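Living > Kitchen > Small Spaces

The Counter That Does Everything

When Dalal Bitar moved into the upstairs flat in Brivville, she gave herself 4 weeks to unpack the kitchen and finished it in something closer to a year. I mention this because people who see her counter now tend to assume she was born tidy, and she would like it known that she wasn't. She grew up over her uncle's bakery in Duvham, where every shelf was spoken for, and it took her a long while to stop keeping things in cupboards and start keeping them where her hands went looking. 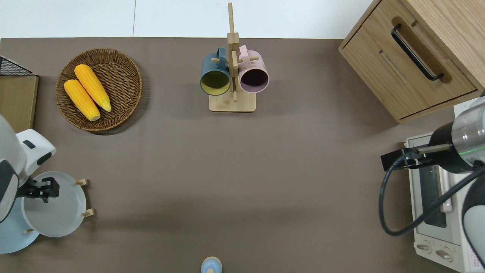

Dalal's first rule is that anything used before nine in the morning lives out in the open. Cups come first, naturally, and then plates, and then whatever is for lunch. She bought a mug tree at the September market after years of stacking cups inside one another and chipping the rims, and she loves that you see the insides of them as they hang (the slate-blue one is yellow-green within, and the pink one a deep maroon, like a lined coat). Corn goes in a wicker basket beside it, where she'll remember to cook it.

I asked whether she ever worried about a counter looking crowded, and she laughed and put the kettle on. Her neighbor Imad Bataineh had asked her the very same thing, she told me, and then gone home and bought a mug tree of his own. He has it next to the phone and hangs his keys on it, but she counts that as a win all the same.

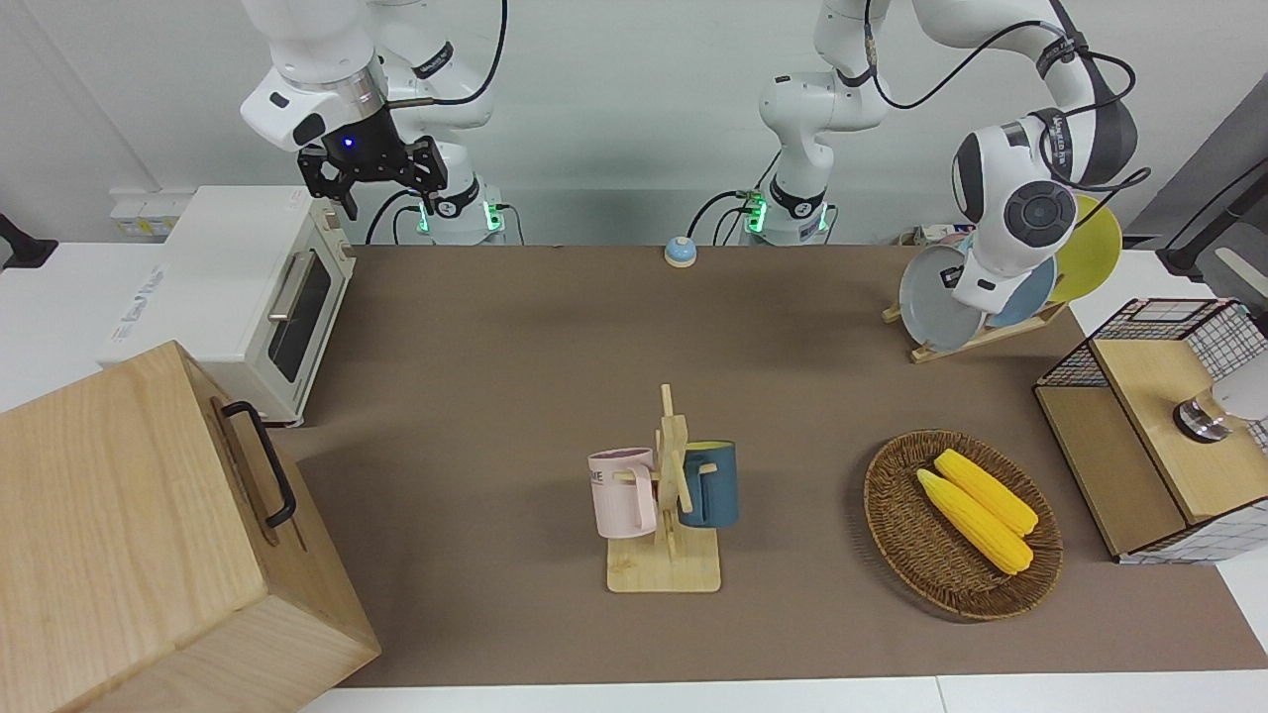 The little blue-topped bell stays at the back, with the toaster oven off in the corner.

The bell deserves a word, I think. Dalal's aunt Hala Azar kept one on the bakery counter for 7 years and let the children ring it when the rolls were ready, and a kitchen without a bell has felt a bit quiet to Dalal ever since. Hers gets rung for supper, for visitors, and once, memorably, for a parking space.

Then there are the plates. She used to pile them flat, which meant lifting the whole heavy lot to reach the one at the bottom, and so of course the one at the bottom never got used. Now gray, pale blue and yellow stand on edge in a wooden rack, and you take the color you fancy.

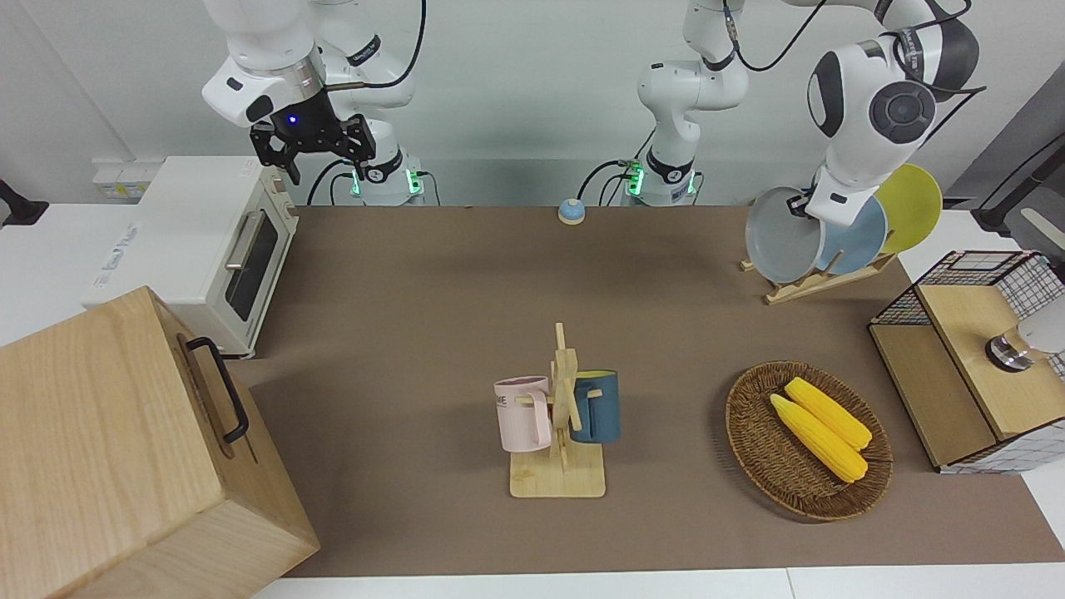 Finding a Rack That Fits

Take a dinner plate with you when you shop, even if you feel silly carrying it. Benvinda Pacheco, who runs the housewares shop Issa over in Drorkberg, keeps a chair by the racks for people who want to sit and try their plates in the slots, and she says the deep-rimmed ones give the most trouble. Look for room between the uprights, and give the base a push to see whether it wobbles.

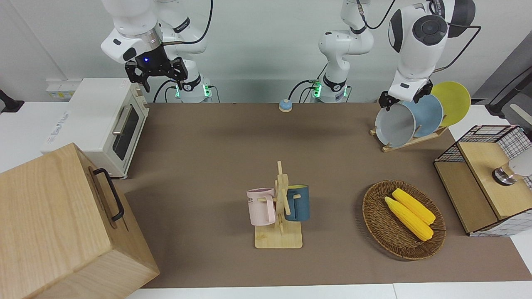
Wood needs a little looking after, too. Dalal wipes hers with a dry cloth in the evening and rubs in some mineral oil when it starts to look thirsty, and she is firm about drying plates before they go back. Benvinda is less strict and says a drip or two never hurt anybody, and the 2 of them have been arguing it out pleasantly over coffee for as long as I've known them.

I went home and emptied my own plate cupboard that same evening. It took until bedtime, and the gravy boat is still sitting on the stairs.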